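### 3.2 Table and objects

The arm was assembled in the shared workshop at Allton between our regular working hours, and most of the parts were cut or bent there. Our first table top was too shiny and disturbed the depth values, so we covered it with a plain brown sheet. The mount is fixed at the back of the table. We checked its position again each time somebody else had used the bench.

For the serving task we chose kitchen objects of different weight and shape. The bowls are light and can slide when the finger touches the rim. The scoop is the most difficult object, as its handle is smooth and round. Satish Nadar prepared the layout, and Sumathi Rodrigues recorded 78 runs with it in July. The tray with the word "Rabbit" was used as the reference for measuring distances on the table (Fig. 4).
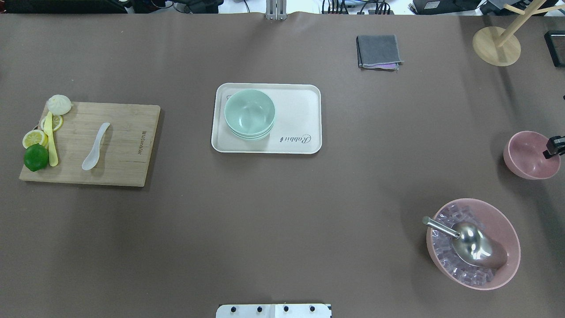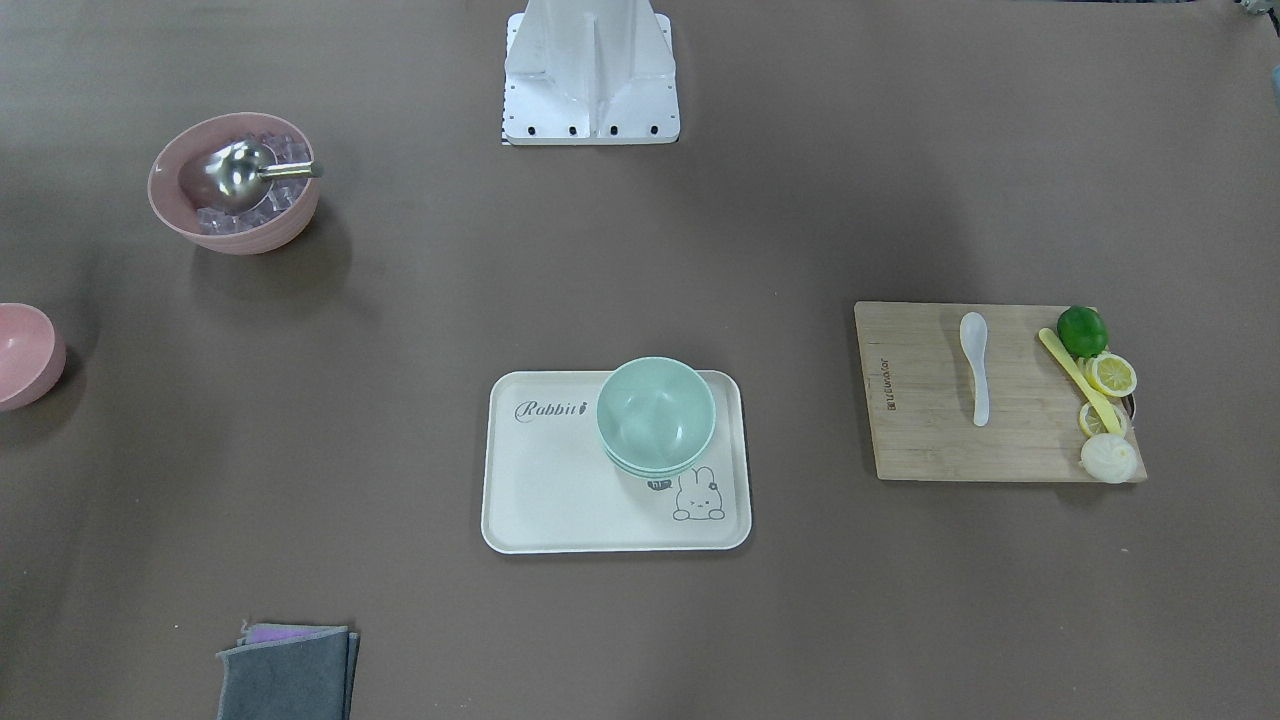 **Figure 4.** Objects of the serving task, with the tray, the green bowls, the cutting board and the ice scoop in both views.

*How long does it take to calibrate the arm after it was removed from the table?*

With two persons it takes around 51 minutes. The largest part of this time is spent on the shoulder joint, which we must align by hand before the automatic procedure can start.

In the first version of the build this joint was held by a printed part, and it became loose after 116 cycles. Réjean Gosselin replaced it with a part of folded steel. The later runs were all made with the new part, and we do not mix the two groups in the results of Section 4.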